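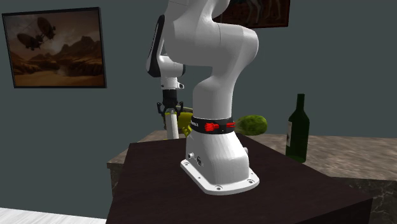 Beatrice Mussa refinishes tables for a living in Eltemstead, in a shop on Besine Road that used to sell tires. She takes in dining tables, desks, workbenches and the occasional church pew, and most of the people who call her want to talk about color first. The color they ask for most is dark brown, close to the tabletop in the picture, and she tries to slow them down. "Dark brown is fine," she said. "I have it at home. But you should know what you're living with. You'll see dust on it by lunch, and if you scratch it down to pale wood, you'll see that from the door."

Mussa learned the work from Valdemar Grímsdóttir, who ran the shop before her and still comes in most mornings to do the chairs, which she dislikes. She had been keeping the books for a lumber dealer and started sweeping up for him in the afternoons. After a year he let her sand. After another he let her mix stain, and she says she ruined the first top he gave her.

"It was maple," she said. "Maple doesn't want to be dark. I put the stain on like I would on oak and it came out in patches, like a cow. Valdemar looked at it and went and had his coffee."

Grímsdóttir remembers it as birch. He was gluing a chair rung while we talked and did not look up much. "Either one will do that," he said. "You seal it first with something thin, or you use a dye and spray it. You can't just wipe it on and hope."

A basic job, stripping and refinishing the top of a table that seats six, costs $259. The legs are extra, and turned legs are a lot extra. Mussa said people are often surprised that the legs take longer than the top. She can run a sander over a flat surface while she thinks about something else, but a turned leg has to be cleaned out groove by groove with steel wool, string and a sharpened dowel.

She starts every job by trying to find out what is already on the table. She puts a drop of denatured alcohol in a spot where it won't show, usually on the underside of the rim. Shellac gets sticky. If nothing happens she tries lacquer thinner. If that does nothing either, the finish is probably a polyurethane or something like it, and she knows she is going to have a long day.

"The worst is when it's three things," she said. "Somebody's grandfather put shellac on, then somebody put varnish over that, then in the eighties somebody bought a can of whatever was on sale. You go down through them and each one needs a different stripper."

I asked whether she ever tells customers to leave a table alone. She said she does it every week. A lot of what looks like a ruined finish is old wax with dirt in it. She cleans a patch with mineral spirits and a soft rag and shows it to the owner, and sometimes they take the table home again the same day. She charges nothing for that, although Grímsdóttir thinks she should.

"I'd charge for the rag," he said.

White rings are the other thing she sends people home with. A white ring from a cup is moisture in the finish and often comes out with gentle rubbing and a little oil. A black ring has gone into the wood. On oak it can be bleached with oxalic acid, with gloves and the door open, but on a veneered piece she would sooner leave it and put a bowl there.

Veneer came up several times. Clifford Desjardins, who owns two restaurants in town, brought her a set of tables last winter that he wanted sanded down and stained almost black. He had bought them at an auction in Hasar and been told they were solid walnut. Mussa turned one over and showed him the edge.

"She said there was about as much walnut on it as there is butter on toast," Desjardins told me over the phone. "I'd already paid for them. I wasn't happy."

They ended up not sanding at all. She stripped the tops with a chemical stripper, scuffed them by hand, and toned them darker with color mixed into the finish instead of stain in the wood. Desjardins says the tables get wiped down all day and are holding up, apart from one near the kitchen where a hot pan was set down.

For kitchen and restaurant tables she uses a hard waterborne finish, four coats, sanded lightly in between. For desks she prefers a wiping varnish. It takes days longer, but a scratch can be fixed without starting over. The last coat gets rubbed out with 1000 grit paper and a little soapy water, then with a white pad. She doesn't like a high shine on a dark top. Every fingerprint shows, and under a ceiling light you get the bulb looking back at you.

I asked what people should do at home. She said to wipe the table with a damp cloth and then with a dry one, and to stop buying spray polish. Use felt under anything heavy that gets moved. Keep the table out of direct sun if you can, and if you can't, shift the things on it now and then, or you will have a pale table with a dark shape where the lamp was.

Walk-ins are welcome until 2 p.m. After that she is spraying and the front door is locked. A photo of the underside is more use to her than a photo of the top, she said, and almost everyone sends the top.

September
By Calum Kinnear

Home Local Trades Food Letters Archive Contact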